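Drallora Small Parts Sorting

Teleoperated and policy-run episodes of a two-arm station sorting push-button parts into bins by color. Recorded to check how close current arms are to one ordinary shop-floor chore.

Version: 3
Last updated: 2/14/26
Maintainers: Morag Yule, Tomoyo Takeda

Contents
600 episodes, each up to 4 minutes. Every episode has head-view video, joint states for both arms, gripper width and a text instruction.
Splits: train, val, heldout_parts. The last split uses parts from a second supplier, Tóth, with slightly taller caps.

Task
Parts are presented in a tray. The operator or policy places each one in the bin matching its cap. A part on its side in the correct bin counts as placed; a part on the mat does not.

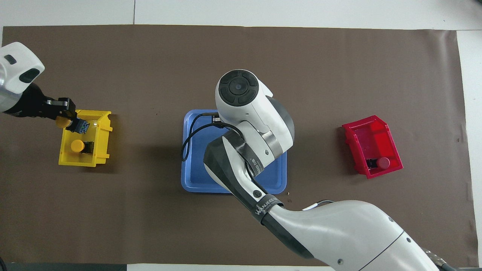
Yellow part in the left gripper at the yellow bin; red bin at right with one part inside.

Known issues
Mat creases shift between sessions. Do not use them as a position reference.
The larger arm often hides the tray — occluded steps are flagged in meta.csv.
Episodes from August lack gripper width.

Results
The Proltura baseline finishes nearly 10 episodes an hour without help. A person at the same bench is far quicker. Most failures are double picks from the tray.

License
Research use only. Contact Cerov for other terms.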